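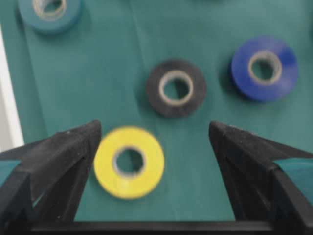 Equipment > Work Cells > Two-Arm Sorting Cell

Stakow Two-Arm Sorting Cell
July, by Marlies Kuster

The Stakow cell is a tabletop station for tray loading and light sorting. It ships with two arms, a cloth work surface and the Delcombe good-practice sheet, item 3077. Buyers should read the sheet before choosing fingers or trays.

Setup rules

Keep the cloth one plain color and fix it at the corners. Set the tray where both arms can reach it – normally centered at the far side of the table.

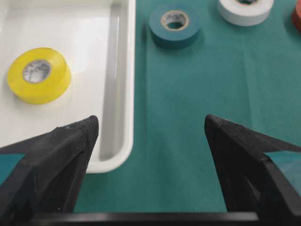 Parts outside the tray should lie flat and apart from each other, with room for a finger on either side. Similar colors of part and cloth are allowed, but test them first under your own lights.

One arm in the tray at a time. The second arm waits outside the rim until the first has cleared it, and this applies in manual mode too. 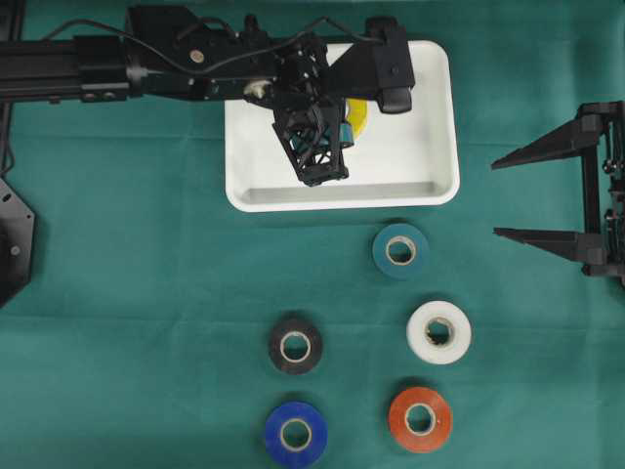 Left arm over the tray, with rolls of tape on the cloth below it.

Stop both arms before reaching onto the table. A pause on one arm does not count as a stop. Check finger screws and cable loops at the start of each shift, and write the result in the cell log.

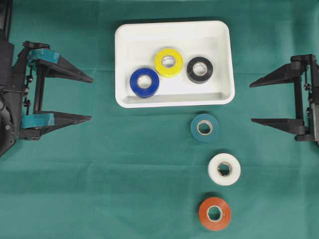 Ordering

Cell with two arms: item 1084
Spare finger set: item 71
Lead time: 16 working days

Setup questions go to Valentin Hofstetter at the Fankhauser service desk.

Related items
Cirketti cable clips
Delcombe cell log, paper
Stakow shallow tray, white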